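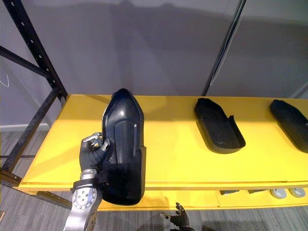
Our project was on portion size at small family restaurants, and wether bigger plates bring people back. Group of 2, me and Jiahui Xiao. Topic came out of a long argument over lunch so we figured might as well get a grade for it. We picked two places in Zuroldale: Poditero (stews, rice, fried fish) and Flirnetti (pasta, sandwiches, one huge meatball dish). First job was sorting menus and takeout boxes by restaurant. A plain yellow shelf on a black metal frame with holes up the post, that kind of thing, would do fine for this if another group wants to try it. We used the floor. Bad idea, two menus got stepped on and one box leaked.

Method

4 visits each, same dish every time, dinner only. Weighed the food at the table on a kitchen scale, plate weight taken off. Then short survey at the door, 20 customers per restaurant. Three questions: did you finish, are you taking any home, would you come back. Owners both said ok beforehand. Flirnetti's owner wanted to see the questions first, fair enough.

Results

Poditero's beef stew was the heavy one. Biggest plate 775 grams, and that's before the bread. Weights went up and down a lot between visits, seemed to depend on who was in the kitchen. Flirnetti was much steadier, they use a ladle for the sauce and portion the pasta ahead of time.

Most people at Poditero took food home. Hardly anyone did at Flirnetti. But the come back question was nearly the same at both, which surprised us. Comments were more about taste and waiting time. One man at Poditero said he comes for the pickled onions and would come if the plate was half the size. A couple at Flirnetti complained about the music, nothing on food at all.

Problems

Small sample. Only people who had already chosen to eat there, so of course they mostly like it. We wanted a third restaurant, Thevar, but they were closed for repairs the whole time we were collecting. Also the scale shuts off if you're slow, so one weight from Flirnetti is missing and we left it blank in the table.

Next time

Ask people who stopped going, not just the ones at the door. Weigh the leftovers too. Jiahui wants to redo the Poditero visits in October when the menu changes and they start the squash soup. I said fine as long as I dont carry the scale.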